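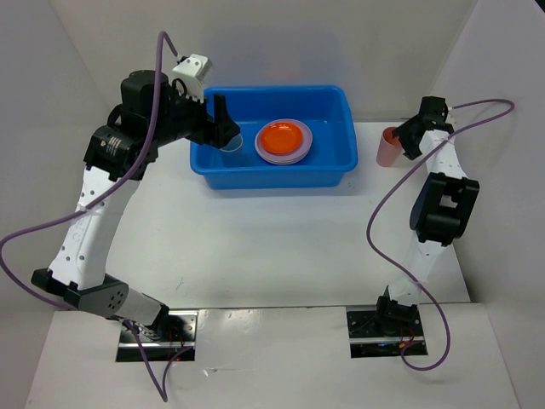
Gobelet et bac bleu sur un plan de travail blanc.

Huile essentielle de lavande : Denow doute des promesses de sommeil

Le 25 mai – L'association Denow publie son examen de 925 étiquettes de lavande vendues en ligne. Plus de 4 000 avis d'acheteurs ont aussi été lus. « Un parfum agréable n'est pas un traitement, et quatre gouttes sur l'oreiller ne prouvent rien », estime Xiaoyan Liao, auteure du rapport. Le distributeur Bindance promet des nuits « réparatrices » – sans citer d'étude. Interrogé en avril, il n'a pas répondu. Rapport sur demande auprès de Denow.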